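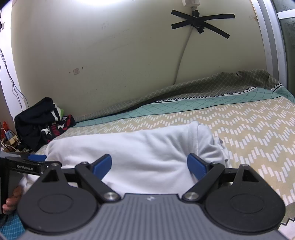

White garment, folded, on the bed. Patterned sheet underneath.

Addale Folding Log (README)

Last updated: March 2022

What it is

A log of clothes getting folded at home, mostly on beds. One row per fold. 1,416 rows in the current file, 115 kinds of item, 8 columns. Plain CSV, opens in anything.

Started as a spreadsheet for settling an argument over whether T-shirts should be folded in thirds or in half. Argument not settled. Spreadsheet got long, other people started adding to it, so it needs a README now.

Writing this fast, will tidy later. Corrections welcome, see the bottom.

Files

folds.csv - the log
items.csv - list of item names, one line each, with the odd spellings we've merged
methods.txt - the fold methods in words
old/ - the first version, different columns, don't use unless you're curious

Columns in folds.csv

item: from items.csv. If it's not in there, add it there first. "Top" is not an item. Tank top, long-sleeve tee, pajama top, fine.

color_group: white, light, dark, mixed. Go by the laundry pile it came out of. A white shirt with a navy collar is white if it got washed with whites.

fabric: what the tag says. No tag, write "unknown". Please don't guess from feel, we had a lot of "cotton" in the old version that was nothing of the kind.

surface: bed, table, floor, couch, lap, ironing board.

method: short name from methods.txt.

start_state: flat, bunched, inside out, on hanger.

redo: how many times the person shook it out and began over. Zero is a real value. Blank means they forgot to write it down.

note: anything. Best column in the file.

Methods, short version (long one in methods.txt)

thirds - sides in to the middle, then bottom up, then up again. Default for T-shirts and most of the rows.
half-half - in half lengthwise, in half again. Towels, pillowcases, dish cloths.
sleeve-back - face down, sleeves laid across the back, then as thirds. Dress shirts and anything with cuffs.
roll - from the hem up. Undershirts, leggings, travel.
file - thirds, then once more so it stands up in a drawer. Looks great for a day or so.
ball - socks only. Somebody logged a sweater under ball. We left it in.
other - say what you did in note.

Before you fold (the way we do it so the rows can be compared)

Clear the bed down to the sheet. Pull the sheet tight, a wrinkle under the shirt ends up looking like a wrinkle in the shirt and you waste time on it.

Sort the pile first. Whites together. Big things at the bottom of the stack, small ones on top.

Shake each thing once, hard, holding it at the shoulders or the two top corners. Then lay it down. Don't drop it and then chase the corners.

Buttons: top one, one in the middle, leave the rest. Zippers closed.

Inside out things get turned right side out before they touch the bed. Log them as inside out anyway.

Smooth outward from the middle with a flat hand. Along the length, then across. Pressing straight down just sets the creases in.

Whites

Their own section, most of the questions are about whites.

White cotton shows every crease and also hides every edge. On a pale sheet you can't see where the hem stops. A patterned or colored sheet helps a lot, put one on if you have a choice, or throw a dark towel down.

Check for stains before folding, not after. Collar, cuffs, underarm, front hem. If there's a mark it goes back in the hamper and does not get a row.

Fully dry only. Seams and waistbands stay damp longest. A stack of whites put away damp smells by the weekend and you get to do it all over again.

Thin whites (undershirts, sleepwear, slips) slide. Fold them narrower then you think and keep a hand on the first fold while you make the second one. The fold opens up at the end you're not watching, every time.

Thick whites (sweatshirts, robes) won't hold thirds. Use half-half and let it be bulky.
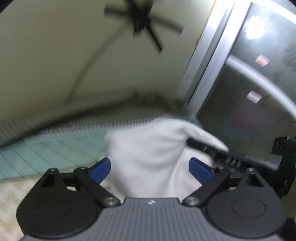 Subira Massawe wrote back after reading the first draft that bunched whites should never be picked up from the top of the heap, you only drag the inside part out crooked and then you're untwisting it for a minute. Find a seam first, she said, any seam, follow it along to a corner, and lift from there. She also wanted it on record that a sheet is the worst thing in any pile and that thirds is for people with short arms.

Seam thing is now in methods.txt under "getting started". The arms thing isn't.

Bunched vs flat

start_state matters more than method, as far as we can tell from the file. Flat starts get redone a lot less. Bunched starts are where the long notes come from. If you take things off the line or out of the dryer and lay them over the back of a chair straight away, you can skip most of the trouble. Everyone knows this and then dumps the basket on the bed anyway, me included.

If it's bunched: seam, corner, second corner, shake, lay down. If you can't find the second corner, hold up the first one and let it hang, it'll show itself.

How rows got in

Fold the thing, write the row right after. Not at the end of the pile. End of the pile rows are all "bed, thirds, 0" and that's how we ended up with the old/ folder.

Most rows come from three households, Hiditlow, Trarham and Addale (house names, we're using them in place of surnames). Some from a summer rental in July when it rained and there was nothing to do. Those are marked "rental" in note, the surface there is nearly always couch.

Ernő Csizmadia went through items.csv and merged the duplicates. "Tee", "t shirt", "T-shirt", "shirt (t)" are all tshirt now. Blouse and shirt stay seperate, please don't merge them again.

Known problems

Bed is way over-represented. There are hardly any ironing board rows, and lap is nearly all socks and dish cloths.

Fitted sheets. Nobody agrees on the method, so they're all "other" with a note. Read the notes before doing anything with those rows.

redo is self-reported. Some people count a shake as a redo, some don't. Mwende Barasa counts everything, so her numbers run high, and they're probably the right ones.

Kids' clothes go in under the adult item name if they're the same shape. Should have been a column. Too late.

color_group "mixed" was used for striped things in the early rows and for mixed loads in the later ones. Treat it as unknown.

Fabric is blank or unknown in a big chunk of the file. Tags get cut out.

Don't use it for

Saying which method is best. It's a few families and their habits. Also not for how long folding takes, there's no time column and we took it out on purpose, people were racing.

Good for: checking what a normal basket looks like, lists of item names, settling what goes with what, reading the notes on a slow afternoon.

Adding rows

Copy the last row, change it, save, send it over. Keep the column order. No commas in note, use a semicolon. If you're adding 100 rows or more in one go, tell Josphat Mbwambo first so two people aren't pasting over each other.

New fold methods: write the steps in plain words, one per line, and have somebody else fold from your steps without you in the room. If it comes out looking right, it goes in. Musyoka Laizer's pillowcase one went in that way and it's good, try it.

To do

- surface: split bed into made / unmade
- decide about fitted sheets
- socks get their own file maybe
- robe belts. Leave in loops or log on their own? Currently both
- go through the rental rows again, some say couch and bed in teh same cell

Terms

Use it however you like. Leave the house names as they are and don't try to work out who lives where. If you fix something, send the fix back.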